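Chapter 7
Carriers, Numbers and Porting

A phone number used to belong to a place. The first digits told you the town, the next few told you the exchange, and a customer who moved across the county line had to give the number up. Mobile service loosened that tie. In most countries today a subscriber can leave one carrier for another and keep the same number, a process called porting.

This chapter follows one port from start to finish. Our case is Fostville, a town served by two carriers, Pridex and Zonari. In May, 1,153 subscribers asked to move from Pridex to Zonari, and 800 of those requests went through on the first try. The rest were returned, most of them with a wrong account number or an old billing address. 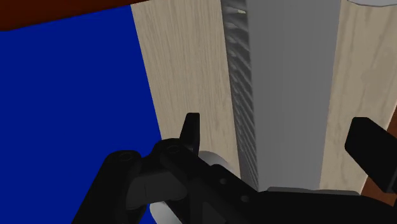

Figure 7.1 A computer-rendered view of a black gripper and a tall gray object with a ribbed side.

A port has 3 stages. The new carrier collects the customer's details and sends a request. The old carrier checks the details against its own records and accepts or rejects them. Once the request is accepted, the routing database is updated so that calls and texts reach the new network – until then, they still go to the old one.

Section 7.1 covers the request form and the fields that must match. Section 7.2 deals with rejections and how to correct them. Section 7.3 looks at Ross, a neighboring town where many customers port landline numbers to mobile service, and where the rules on timing are different.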